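Print | Email

1/ I have finished the Huvus books. All of them, including the one where they're on a boat. A few of you asked for a thread and several of you asked me not to, so I've gone with the first group.

2/ For the uninitiated: Huvus is a fantasy series about a kingdom that runs out of salt. I bought the first one in the charity shop in Mudthorpe for 97p, which tells you what Mudthorpe thinks of it.

3/ Book one is a tidy 304 pages and could be read by a normal person in a weekend. There's a prologue, a map, a dead uncle and a girl who's good with birds. I was very happy. I thought, what a nice short series this will be.

4/ Book two has 51 chapters. Nineteen of them are a siege. I like a siege as much as the next person but at some point I'd like somebody to get over the wall, or go home for their tea.

5/ The map, by the way. Stunometti is the big port city and everyone says it's "three days' hard ride" from the capital. On the map it's on an island. I have looked at this map for a long time with my reading glasses on.

6/ (Yes, I wondered about a bridge. There's no bridge. In book four a character swims it, and we're told this is the first time it's ever been done.)

7/ Things the series does very well: food, bad weather, aunts. The aunts are superb. If the whole thing had been the aunts falling out over the salt cellar I'd have bought it new.

8/ Things it doesn't do very well: horses. They never eat. They get ridden through the night, tied to a tree and forgotten until the next chapter, when they've changed colour.
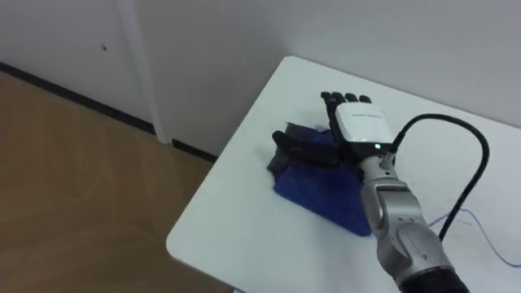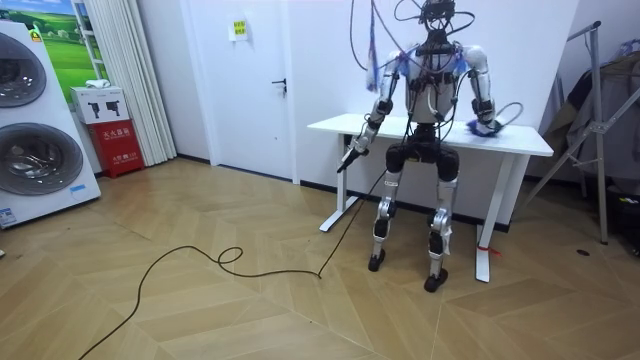
24 comments | 51 shares

9/ Right, book three. Book three is the one people fight about. The bird girl vanishes on the second page and we spend the rest of it with a tax collector called the Lesser Weigher, who is in a bad mood.

10/ I loved it. I'm sorry. He goes from village to village weighing things and slowly works out that the kingdom's scales are wrong, and have been for a hundred years. It's the best thing in the series and there isn't a single sword in it.

11/ Apparently readers at the time were furious and wrote in to complain. You can tell, because book four opens with a sword fight and the Lesser Weigher falls down a well between chapters. We learn this from a cook.

12/ Book four is the boat. I've said what I'm going to say about the boat.

13/ Oh all right. Everyone's on it. There's a storm, then a calm, then a mutiny over biscuits, then another storm that I'm fairly sure is the first storm with the names changed. When they land it's at the harbour they left from -- and this is treated as a twist.

14/ I put the series down for a bit after that and read a cosy mystery set in a garden centre. Guessed the murderer from the cover. Felt much better and went back in.

15/ Book five! The desert! We finally get to Chamoun, the buried city they've been whispering about since the prologue, and I'll admit I'd stopped expecting much. It's wonderful. All the streets are stairs and the residents have very strong views on which side you walk down.

16/ There's a long chapter where the bird girl (she's back, she's about forty now, she's had enough) bargains for salt with a woman who won't name a price. It goes on for ages. I missed my stop on the bus.

17/ The ending I won't spoil. I'll only say that the prophecy from book one comes true in a way that relies on a pun, and that the pun only works if you've been saying "Huvus" wrong in your head the entire time. I had been. So I suppose it works.

18/ Several of you have asked about reading order. Publication order is fine. There's also a prequel, which explains where the dead uncle got his hat. I've read it so I can tell you that he bought it.

19/ Someone else asked whether it's suitable for a twelve-year-old. Depends on the twelve-year-old. There's hardly any blood and no rude bits, but there is a great deal about weights and measures. I'd have lapped it up at that age, though I was the sort of child who asked for a stapler at Christmas.

20/ Rankings, then, since you'll only nag: three, five, one, two, prequel, boat. I know the boat has its fans. One of them has messaged me already and was perfectly civil about it.

21/ Copies are hard to come by. I got two and three from a library sale, four from a box outside a house, and five cost me over 24 quid with postage -- easily the most I've ever paid for a paperback with somebody's shopping list in it. (Leeks, bleach, card for Mum.)

22/ The spines are all different heights, so they look dreadful on the shelf. I've put them next to the cookery books for now.

23/ Next up is either the one about the lighthouse wizards or the one with the very long title that you've all been shouting at me about since April. Votes in the replies, please. If you vote for more boats I'll be ignoring it.

Print | Email | 97 shares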